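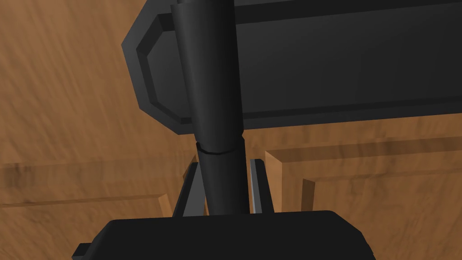

Wrist view from the sim, fingers on either side of the pole.

March, getting late, tea gone cold again

Okay, so I was going to write yesterday and then I fell into the planner and didn't come out until dinner, so today gets both days.

The short version is that the approach is finally decent and the closing is still a mess. I stared at that wrist view for most of the morning. From there you'd swear the grasp is good. One finger left, one finger right, pole in the gap, tips a little below the seam. The contact checker disagreed and told me there was no contact at all, on either side, and I spent an embarrassing amount of time assuming the checker was wrong before I assumed I was.

I was wrong! Well, half wrong. Grosta (I still love that name for a planner) hands over a pregrasp pose and the controller is supposed to take it from there, but the handoff happens when the position error drops under the threshold, and nothing was looking at orientation. So the gripper would get to the right place with the wrist still turning, the controller would decide it had arrived, and the close command would go out early. Sometimes the fingers shut fine. Sometimes they shut on one side first and shoved the pole over. I had been blaming friction for that since the start of the month. I have a whole page of friction values in here, very neat handwriting, all useless.

Fixed the handoff so it waits on both errors. Two lines. I also made it hold still for a few control ticks before closing, which felt like cheating until I remembered every other gripper script I've ever written does the same thing.

Then the pose estimator. Ugh. Everything in that part of the sim is black: black gripper, black pole, black plate behind the pole, and then all that orange-brown wood. The wood is no trouble at all. The segmentation loves the wood. But where the pole crosses in front of the plate it's dark on dark, and the mask just leaks sideways into the plate like spilled ink, and the fitted axis tilts over with it. I got one estimate this afternoon that had the pole leaning so far it would have been lying on the table. The planner dutifully planned for it, too. Very polite of it.

What helped was not asking for the whole pole. The seam ring has a light edge, and below it there's a good stretch that isn't in front of the plate, so I fit the axis on the lower part only and use the ring to pin down the height. It's a bit hacky — if the next object has no ring I'm back to zero — but the estimates stopped wandering and I'd like to have one nice week. I should write a proper version with the depth channel. I wrote that last week too.

Once both fixes were in I queued up 700 episodes in Forkavmont and went for a walk, because watching the progress counter makes me a worse person. Came back and it had stopped at episode 9. Out of disk. I'd left the full-resolution logging on from debugging, every joint, every tick, every camera, and the drive had nothing left. So that was my walk's reward. Cleaned out the old logs, turned logging down, and spent a minute feeling sick about whether I'd deleted the one baseline run I care about. I hadn't. It was in the other folder, the one called "new_new."

Restarted it before supper and it's still going while I write this. I'm not going to look. I did look once. It was at a boring number and nothing was red.

Other stuff, so I don't forget:

The collision model for that raised wooden section on the right is still one fat box. The rendered one has an inset panel and a molded lip, and my box ignores all of it, so the planner keeps swinging wide to avoid wood that isn't there. It makes the path look nervous. Convex pieces would do it. Check whether the ledge on the left has the same problem, I bet it does.

Carkix wants the new config format by the end of the month. I read the migration notes over lunch and understood the first half. The second half can be tomorrow's me.

Rename handoff_ok. It now means something different from what it meant this morning and I will absolutely trip on it.

Also the Guimarães abstract. I keep telling myself there's time, and there is some, but I need one plot I believe in first. If tonight's run comes out clean I could do early-close failures before and after the orientation check, which is a small result but a real one. I'd rather send that than another friction table.

Fan on the workstation is making the noise again. Bed. I'm leaving the monitor off so I can't check it from the hallway.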